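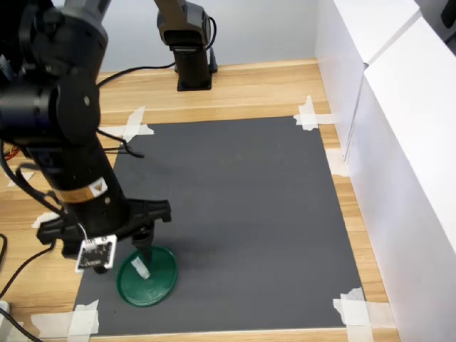
Kamrul Debnath wrote to us that he wanted one table, two arms and no cage, and asked if our kit can live with a bench he already has. Yes, it can, and this page explains how. He also asked why the gripper is so wide, and we answer this further down.

Skurnolex Bench Kit, two-arm version

The Skurnolex Bench Kit is a tabletop handling set for small parts, lids, caps, blocks and similar light goods. It is offered by Torbridge for laboratories, teaching rooms and small workshops which want to program pick and place work and repeat it many times. You can order it with one arm or with two. Most customers begin with one arm and add the second later, and the controller is prepared for this from the first day.

Mounting

Each arm stands on a square base plate, and the plate is fixed directly to the table. We recommend a solid wooden top of 40 mm thickness. A thinner top will also hold the arm, but it moves a little when the arm brakes, and then your taught positions are less exact. Please drill with the paper template, not by measuring from the edge of the table. Two customers did it the second way and had to drill again.

The work mat is gray and comes without fasteners. It can be held with masking tape at the corners, and we do it like this in our own workshop. Tape is easy to remove when you want to change the layout. If your mat must stay in the same place for months, ask for the screw-down frame (separate article).

Gripper

The standard gripper has a broad body, and its fingers point down to the work. The width gives space for long travel of the fingers, so that the same gripper can take a narrow block and also a wide lid without changing the tool. The disadvantage is that the body needs free space at both sides. When you place walls or bins near to the mat, leave 58 mm from the nearest finger position to the wall. In the two-arm version please also set the shared zone in the software, otherwise both arms can be sent to the same spot.

Flat objects are the most difficult. A shallow lid which lies directly on the mat gives the fingers little edge to hold, and we suggest to teach a low approach at slow speed. When a small part rests on top of a lid, teach the part first and the lid after.

Cables

The cables run outside of the arm. This is not so pretty, but a damaged cable can be changed in a few minutes and you do not open any joint. Leave a loose loop at each joint and move the arm by hand through its full range before you switch on the power.

What is delivered

Arm with base plate and gripper (two sets in the two-arm version)
Controller with power supply
Notico teaching software, license for 3 computers
Gray work mat
Paper drilling template
Printed manual in English

Not included: table, side panels, masking tape, computer.

Delivery and support

Orders which arrive before November are shipped with the present gripper. After this we change to a new finger coating - the dimensions stay the same, and old fingers can still be ordered. Questions before buying are answered by Emiko Kawaguchi, and technical questions after delivery go to Shigeru Wada. Please write the serial number of the controller in your first message.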